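Unit 9: Teaching by Hand, continued

Last time we spent most of the session on remote control, where you sit at the Prusdale station and steer the arm with the two sticks. I promised we would get to the other way of doing it, and I'm glad we have, as it's the part most of you end up liking best! You hold the gripper yourself, you do the job, and the recording of what you did becomes the lesson for the robot later on.

For the sorting exercise, please go slowly at the start. Bring the fingers down beside the tray first, let them settle, and only then go in for a piece of fruit. People rush this bit (I did too, for my first 2 weeks), and the model learns the rushing right along with everything else.

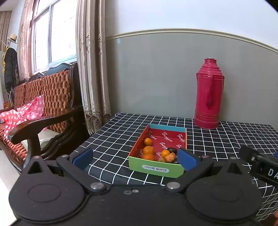
Fig. 3. Hand-held gripper at the fruit tray, blue pads on the fingertips.

Small round fruits are a good test for beginners. Squeeze too hard and they skid off, squeeze too little and they drop, and you'll feel both through the handle, which the sticks never gave you.

Before Friday's lab, please read the Zallau handout, the short one, and look through the first few episodes in folder 804. Watch for places where the operator hesitates, and jot down whether you would keep that episode or throw it out. There may well be some disagreement, and we'll happily give it all the time it needs.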